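Two sets of fingers, one basket and a long November at the Skarkby workshop

The small automation group at Skarkby has spent most of November on a question that sounds simple until you try to answer it: which gripper fingers should go on the two-armed bench stations when the new ones are built this winter? The trials wrapped up last week, and the short answer is that the tapered fingers won. The longer answer is a bit more interesting, and we thought readers who have been following the bench work since spring would like to hear it.

Caradog Nicholas, who ran the trials from start to finish, compared the group's own tapered design, known in the shop as the Tanis, with the wider, flat-faced Ballel fingers that came with the original build. Each set was run through 240 pick-ups, using the kind of light, floppy packaging that gives these machines so much trouble. Snack wrappers, candy wrappers, thin bags – anything that crumples when you touch it and slides away when you don't quite touch it enough.

The Ballel fingers did very well with boxes and bottles, as they always have, and a few people in the shop were sorry to see them lose. Their trouble was with wrappers lying flat. The broad tips tended to push the plastic along the table before they could close on it, and by the end of the trials they had missed 50 pick-ups. The Tanis fingers missed 11. Nicholas was careful to point out that most of those came on the first morning, when he was still working out how low to bring the wrist.

"I went in fairly sure it would be close," he told us over a very welcome cup of coffee. "The flat ones feel so solid in your hand, and I like them, I really do. But you watch them chase a wrapper across the table for the third time and you start to change your mind."

Swapping the fingers is a pleasantly quick job, with only the finger pieces coming off and the wrist left alone, so the cameras did not have to be set up again between rounds. That saved a good deal of time, and it also made the comparison fairer, as both sets were working with the same view of the table.

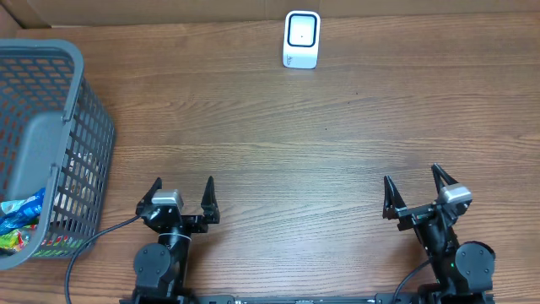

The Tanis fingers are now fitted to both arms of the bench station, and Nicholas has moved on to the part of the job he says he enjoys most, getting the two arms to share the work without getting in each other's way. Each wrist has its own small camera between the fingers, and the mesh basket stands over on the left, which makes it an easy reach for one arm and a much longer one for the other. His plan for now is to have the right arm pass things across the middle of the table, though he is also curious to see what happens if the basket is moved to the center and both arms are left to help themselves.

There is still a decision to be made about the controller. The station currently runs on the older Craddock unit, and the group would like to try the newer version before ordering anything, mainly to see whether the handoffs between arms can be made a little smoother. Those tests should begin once a loan unit arrives, and they will use the same kinds of packaging as the finger trials.

Anyone at Skarkby who would like to see the station running is welcome to stop by the workshop after 2 in the afternoon, when the morning's setup work is finished. Nicholas is also collecting clean, empty wrappers for the next round, the more crinkly the better, and there is a box for them just inside the workshop door.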